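Home | Articles | Household | Textiles | Index

Area rug

An area rug is a textile floor covering that covers part of a floor and is not fastened to it. It differs from wall-to-wall carpet, which is cut to the shape of a room and fixed at the edges, and from a mat, which is usually smaller and meant for one spot such as a doorway or a sink. In everyday American speech the words "rug" and "carpet" overlap, and stores often use both for the same product.

Construction

Most rugs have a base layer, called the foundation or backing, and a surface that is walked on. In a pile rug, short lengths of yarn stand up from the foundation. If the yarn ends are cut, the surface is soft and brushlike; if they are left as loops, it is firmer and wears more evenly. A flatweave rug has no pile. Its pattern and surface are made by the same yarns that hold it together, and it is thinner and easier to fold.

Pile rugs are made by knotting, tufting or machine weaving. Hand knotting is the slowest method, with each knot tied around the lengthwise yarns of the foundation. Tufting pushes yarn through a ready-made cloth, which is then coated on the back with latex to hold the tufts in place. Machine-woven rugs are made on wide power looms and cut to size afterward.

Wool, cotton, jute, nylon, polypropylene and polyester are the usual fibers. Wool springs back well after being stepped on but sheds for the first months. Polypropylene resists stains and is cheap, though its pile tends to flatten where furniture stands.

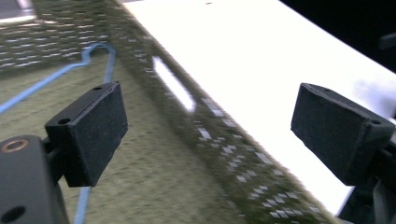 Color and surface texture are normally chosen together, as one changes how the other looks. A plain, smooth surface shows lint, crumbs and footprints clearly. Speckled and mottled surfaces hide them better, and a fuzzy olive-green textile with a mottled pattern is a typical case: the mixed tones break up the surface so that small marks do not stand out. Medium greens, browns and grays are common in family rooms for the same reason. Very pale rugs are more often put in bedrooms, where there is less foot traffic.

Edges and bindings

The long sides of a rug are called the selvages and the short sides the ends. On a knotted rug the lengthwise yarns usually run out at the ends as a fringe. Tufted and machine-made rugs have a cut edge that must be finished to keep it from fraying. It may be serged, meaning wrapped in a close overlocking stitch, or bound with a woven strip sewn over the edge. Cotton tape is the most common binding on low-priced rugs. Wider bindings in a contrasting color are sold as a decorative feature -- the Akau line, for instance, uses one on all its flatweaves.

A loose binding should be sewn back down early. Glue works for a short time on a tufted rug but stiffens the edge and can crack when the rug is rolled.

Placement

A rug in a living room is usually laid so that at least the front legs of the seating stand on it. Under a dining table it should extend far enough that chairs stay on it when pulled out; 2 feet past the table edge is a common allowance. Runners, the long narrow rugs used in hallways, are laid with bare floor showing on both sides.

On wood, tile and other smooth floors a pad is placed underneath. Felt pads add cushioning and rubber pads add grip, and combined pads, such as those sold by Kudix, have felt on one face and rubber on the other. The pad is cut slightly smaller than the rug so that the edges lie flat.

Care

Rugs are vacuumed with the pile, and the rotating brush is switched off for loop pile, long pile and fringe. Spills are blotted from the outer edge toward the middle. Rubbing spreads the stain and roughens the yarn. Turning the rug end for end once or twice a year evens out wear and fading.

For storage, a clean rug is rolled with the pile facing out and wrapped in cotton or paper. Plastic traps moisture -- mildew on a cotton foundation is hard to remove. Folding leaves creases that may be permanent in a tufted rug.

See also: Carpet pad, Doormat, Flatweave, Stair runner

Filed under: Floor coverings, Home textiles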